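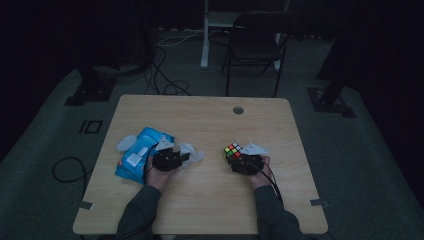

**Grasp labels flicker when the held object is textured**

**filtton_ops** · August 28, 2023

We segment bimanual handheld-gripper demos into grasp and release events from jaw width plus wrist pose. Plain objects are fine. With the Rubik's cube, the right-hand label toggles up to 7 times during a single hold. Pose comes from the Zinason tracker, default settings. 124 episodes affected so far.

**sernden**

Is the flicker in the width signal or in the pose? Plot both before changing anything.

**filtton_ops**

Width is flat to within 2 mm. Pose jumps. The classifier uses relative velocity, so every jump reads as a release.

**kettle_drum**

Then the tracker is picking up features on the cube. Lots of high-contrast corners, and they move with the hand, so they look static to it. Mask the lower part of the wrist image.

**sernden**

Disagree. Masking throws away half the table, and a pale table top gives you little enough to track already. Drop velocity from the classifier and use width with hysteresis.

**kettle_drum**

That hides the fault. The policy trains on the same poses. Clean labels on bad trajectories are worse than no labels.

**filtton_ops**

Tried both on 6 episodes. Hysteresis: toggles gone, pose jumps still there, as you'd expect. Mask: jumps gone in all but one, drift slightly up on long reaches.

**dudas_fork**

The Dudás branch has had a per-frame mask since May, driven by jaw width. It only applies when the jaws are closed on something. Set `mask_mode: held` and leave the rest.

**sernden**

Fine for rigid objects. It won't cover a plastic bag that spreads outside the mask.

**filtton_ops**

Running `held` on the full set tonight. I'll post the drift figures for the bag episodes separately.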